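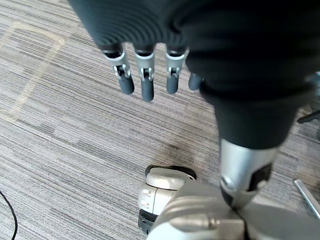 Robotic hand, fingers down.

Wikbridge Allotment and Garden Society
Minutes, January 2025 meeting

Present: Gwawr Foulkes (chair), Krystyna Tokarz, Berwyn Craddock, Hywel Gronow. Mamta Kanaujia taking notes.
Apologies: none recieved.

1. Last minutes
Agreed. One fix, the path by the Gwynne side is gravel, not bark. Signed.

2. Water
Standpipe by the lower gate still off. Hywel rang the water company twice, no call back. Will try again. Berwyn wants a second rain tank behind the shed. Gwawr asked where the overflow goes. Not clear. Berwyn to draw something up before next time. Hoses not to be left on the taps overnight in freezing weather, Krystyna to put a note on the gate.

3. Plots
34 on the waiting list. Two plots coming free at the top end, plot 12 and the half plot next to it. Long talk about splitting 12. Hywel against, says half plots get abandoned faster. Krystyna for, says people on the list have asked for small ones. Vote: split it, three to one, Mamta not voting. Brambles to be cut back first.

4. Rents
Stay the same for full plots. Half plots to be $70 for the year. Late payers get one letter then a phone call. Berwyn asked if we could take payment online. Mamta looking into it.

5. Seed order
Going in with the Gerneseo group again to get the bulk price. List on the shed door until the end of January. Write clearly please, last year's leeks came as beets. Potatoes: seven sacks, same as before. Onion sets to be ordered seperately.

6. Compost delivery
Truck can't get past the bend if cars are parked there. Cones out the night before. Usex quote was lower but they only drop at the road, which means barrows all the way up. Stay with current supplier for now. Gwawr to ask for a morning slot.

7. Shed
Roof felt lifting on the north side. Hywel has some left over, will patch on a dry day, needs someone on the ladder. Padlock sticking, oil it. Strimmer gone for service.

8. AOB
Rats by the compost bays. No cooked food in the bays, goes in the newsletter again.
Plant swap in spring, date to follow. Krystyna has tables.
Berwyn asked about keeping hens. Lease to be checked, Gwawr has the copy.

Next meeting same place, same time. Closed early, heating off.

Actions
Hywel: water company, roof
Berwyn: tank drawing
Krystyna: gate note, newsletter
Mamta: online payment
Gwawr: compost slot, lease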